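Small sets of blocks are better than big ones. Our old tub had more than 700 pieces, and most stayed in it.

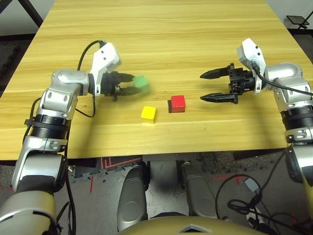 With a few cubes, every one gets picked up. A color matters when there is only one of it. 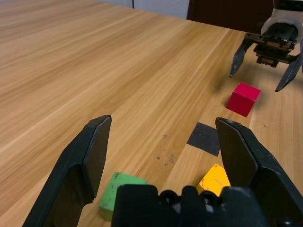

Green, yellow and red on a wood tabletop.

A short tower also leaves room to change your mind.
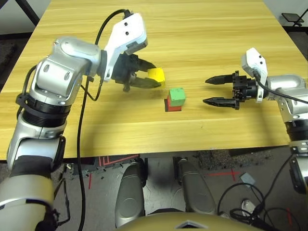

How many blocks are enough to start with? Four is plenty, and I would buy plain ones.

Put them out in a row and leave them.

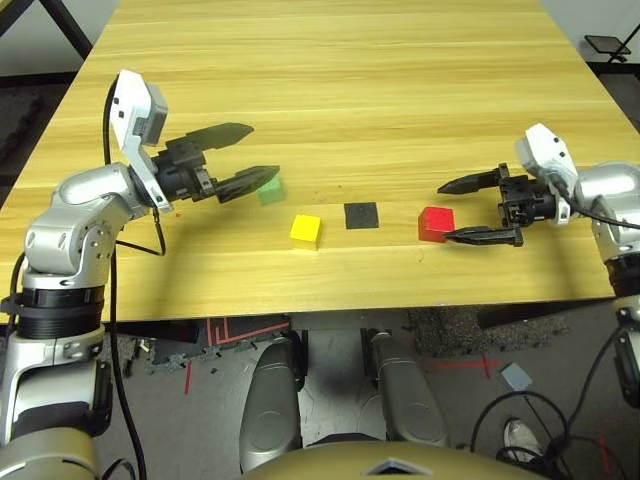
I gave the tub away in April and kept the table clear for building.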